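Karus gripper recall: your questions, answered as well as we can

Last updated April 23, 2025

What is going on?
In March we found that the Karus hand-held gripper can close when it has been told to open. This is the opposite of what most customers bought it for. The fault affects units with firmware 243 and is being put right free of charge.

Is it dangerous?
It can give you a nasty pinch. The fingers are not strong enough to break anything you were born with, but please keep yours out of the gap while the power is on. If you have to reach in, pull the battery first. Pressing the off button does not count.

How do I know if mine is affected?
Hold the trigger down for 10 seconds and watch the status light. Two slow blinks mean you have the old firmware. One blink means you are fine. No blinks at all means it needs charging, and then you get to start again.

Can I carry on using it until the fix arrives?
We would much prefer that you didn't. If a job really can't wait, use the Warside bench clamp and run the Karus at its lowest force setting. Small items in trays are where most of the reports came from: the fingers go in open, change their minds, and take the divider with them.

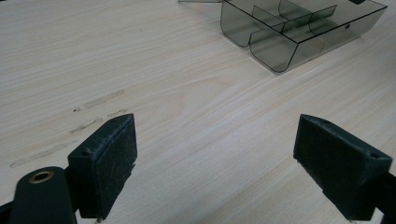 Fingers apart over the worktop, with the compartment tray behind.

My finger pads are scratched to bits. Is that the same fault?
No, that's wear. Pads get scuffed and dusty with use and still grip perfectly well. Replace them if they wobble or if a chip reaches the gripping face. Pads are not part of the recall, however hopefully you word the email.

What causes it?
A position sensor loses its zero after a long session, usually some 90 minutes in. The Pranik controller then believes the fingers are wide open and corrects them with great confidence. Version 244 checks the zero every time you squeeze the trigger.

Can I install the update myself?
Yes, if you have the Vilela docking station. Without one, ask us for a postage label and we'll do it - allow 10 working days. Remove the battery and pack it separately, with its terminals covered.

Will I get a refund instead?
If you ask before posting it back, yes. Quote the serial number on the base.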